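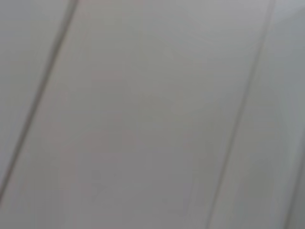
How long should you hang on to a rental property before selling it?

Long enough to see a full turnover of tenants, in my opinion, and preferably two. You learn what a place costs you when somebody moves out, and that number never shows up on a listing sheet.

I got this question from several of you after the September issue, so let me tell you how it went with my duplex on Bultham Street. I bought it with tenants already on both sides, and for the first stretch I thought I was a genius! Rent came in, the mortgage went out, and I had about $500 a month left over. Then the upstairs folks moved to be closer to their daughter, and the unit sat while I dithered over the asking rent (I started $80 too high, and yes, my wife told me so).

Jhair Benavides, who handles the books for my places and a few others over in Fuletti, went through that year with me line by line. Between the vacancy, the cleaning and a water bill that landed back on me, my monthly cushion averaged out to $157. Still a cushion! But if I'd sold on the strength of those early months, I would have priced it all wrong, and a careful buyer would have caught it in one look at the rent records.

So before you call an agent, pull your rent roll, your tax bill and your insurance renewal, and get your leases in one folder. Check whether each deposit is written down somewhere a stranger could find it. Mine was on the back of an envelope for one unit, which made for an awkward phone call.

Next month I'll get into the fourplex on Mousavi Road and what happened with the shared driveway. If you've dealt with an easement, write me before then, I'd love to hear how you handled it.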